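A **fruit bowl** is an open container used to store and display whole fruit at room temperature. The term covers shallow dishes, footed stands, baskets and deeper tubs. Common materials include ceramic, glass, timber, metal, cane and plastic.

## History

Footed dishes for fruit were known in the ancient Mediterranean, and the filled bowl later became a standard subject of still-life painting. Moulded plastic versions spread through household shops in the twentieth century. The Prirnico works listed 1,027 kitchen and table patterns in its final catalogue, with fruit bowls grouped by depth and rim shape. Its designer Fulvio Farina favoured wide rims and plain colours.

## Use

Bananas, apples, pears and stone fruit are often kept in a bowl on the bench or table. Berries and cut fruit are normally refrigerated. Open weaves and perforated sides let air move around the fruit, while solid sides catch juice.
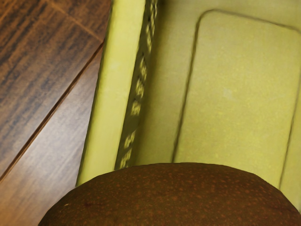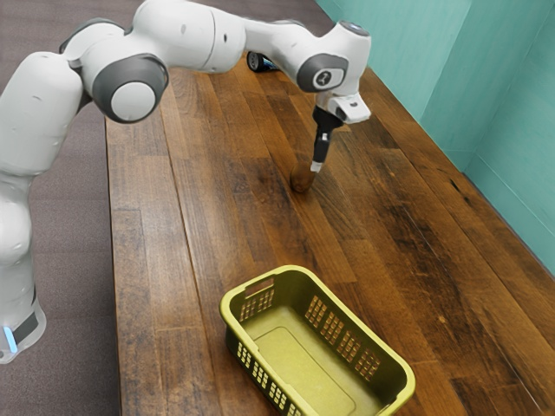
**Why do bananas make other fruit in a bowl ripen faster?**
Bananas give off ethylene, a gas that triggers ripening in apples, pears, avocados and many other fruits. Keeping them on a separate hook or plate slows the effect.

## Collecting

Older bowls are collected by maker and colour. Maya Kassab's guide to the Utico and Moussa potteries covers more than 2,000 pieces, most of them glazed earthenware. Utico bowls carry an impressed mark on the foot; Moussa pieces were usually sold with a paper label, and few labels survive.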